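The Level at Farnthorpe

The reservoir at Farnthorpe was drained in February, over nineteen days, through the lower outlet. The keeper recorded the level each morning in the book supplied for the purpose. On the first morning the book said 168, and on the last it said nothing, as the gauge board did not extend that far down.

Under the water there had been a village called Plundari. The survey of it listed a chapel, a lime kiln and a road with a kerb on one side. The keeper had a copy in the drawer and had marked on it, in pencil, the position of the house where his mother was born. He had not told the engineers this. They had not asked.

When the mud could bear weight he walked down by the old road. The kerb was still there. The chapel had lost its roof and most of its north wall, and the kiln had filled with silt to the lip. He paced out the distance from the chapel door, as shown on the survey, and arrived at a place where there was no house.

He checked the scale. He paced it again from the kiln, allowing for the slope, and arrived within a yard of the same spot. There was a flat stone that might have been a hearth or might have been a stone. He stood on it for the time it takes to eat a sandwich, and ate a sandwich.
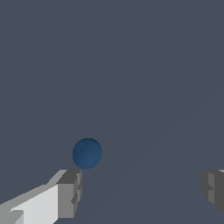
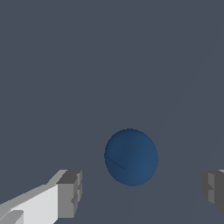
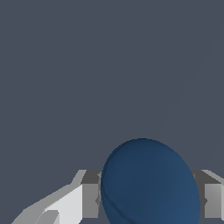

Flornudley Short Fiction Club

The stop valve on the lower outlet was closed at the end of the month. The inspection had found the seals worn but serviceable, and the report, number 2157, recommended a further look in ten years. The keeper signed for his copy. In the space for remarks he wrote that the survey of Plundari was out by one house.

A letter came back from the office at Yu. It said that the survey had been made in a dry year by a competent person, and that one dwelling had been pulled down before the flooding at the request of the occupant, who wished to take the stone with her. The stone had been removed in a cart. The office enclosed the receipt, which gave the weight but no name.

He knew the stone. It was the back step of his own house, and the sill over the sink, and the low wall his mother had built — badly — along the edge of the bean rows. He had repaired that wall twice with cement.

The level reached the bottom of the gauge board a little after six in the morning. He entered it in the book, rubbed out the pencil mark on the survey, and went home to see to the wall.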